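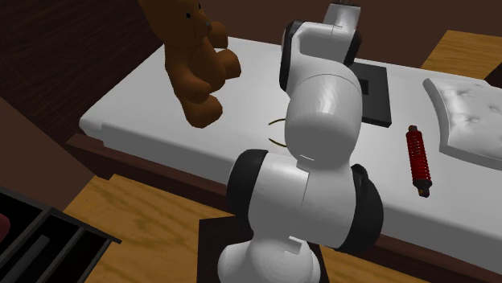

Is the Plorkholm box set from Sastero the broadcast cut or the shortened cut?

It's the broadcast cut for seasons one and two, and the shortened cut for most of season three.

I got my copy last week and have been through all of it except the last disc, so I can answer most of what was asked. Quoting the earlier message so people can follow:

> Hi all,
>
> I'm thinking of ordering the new Plorkholm set but I got burned on the
> old one, where every episode had the cold open trimmed and half the
> music swapped out. The Sastero page only says "restored" and doesn't
> give running times. Does anyone have it yet? I'd also like to know if
> the hospital two-parter is shown as two episodes or as the TV movie
> version. And are the reunion interviews on there, or were those only
> on Bosari?
>
> Thanks,
> Raphaël Besnard

Running times first. Seasons one and two match the log I kept from the original airings, give or take a few seconds on the credits. The cold opens are back. Season three is where it goes wrong. The first four episodes are full length, then from the fifth on they switch to the version that was sold for daytime repeats. You lose a couple of minutes each time, mostly from the kitchen scenes. If you never saw the originals you might not notice, but the argument between the two sisters in episode nine makes no sense without the phone call before it, and the phone call is gone.

I wrote to Sastero. They said the longer tapes for those episodes could not be found and that they used the best material they had. I have no reason to doubt it. People on this list have been asking after those tapes for years.

Music is better than the old set but still not right. The theme is the proper one all the way through. The song in the wedding episode is still a replacement. The bar band in season two is back, which I was glad to hear.

The hospital story is on there as two episodes, with the recap at the start of part two. The TV movie version is not included anywhere that I can find.
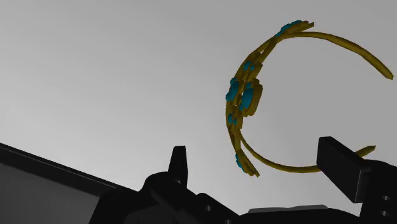

On the reunion interviews, they are partly there. Bosari showed the whole cast sitting down together, and that conversation is not on the set. What you get is a separate set of short interviews, one actor at a time, recorded for the box. The one with the actress who played the younger sister is the longest and the best. She talks about leaving before the final season and how the writers had to redo the first three scripts after she told them. She also says she and the actor who played her husband did not speak for a long time after that, and that it was a letter from him that ended it. She doesn't say what was in the letter.

The commentary tracks are thin. There are only five, and on two of them the director mostly names the people walking past in the background. The one on the season one finale is worth your time.

There is a booklet, 80 pages, with an episode guide that repeats a mistake from the old fan guide. It puts the blackout episode before the election episode. They were aired the other way around, and the discs have them in the right order, so ignore the booklet on that.

As for buying it, the first run was 1,000 copies and the shop told me they had 300 left when I ordered. I don't know if there will be another. If you already have the old set and mostly care about seasons one and two, I would get this one. If you care about season three, keep your home recordings - they are still longer than anything you can buy.

If anybody has off-air tapes of season three, episodes five to thirteen, with the original music, please write to me off list. I have good copies of six and eleven and poor copies of seven and nine. I'm missing the rest.

I'll post about the last disc when I get to it.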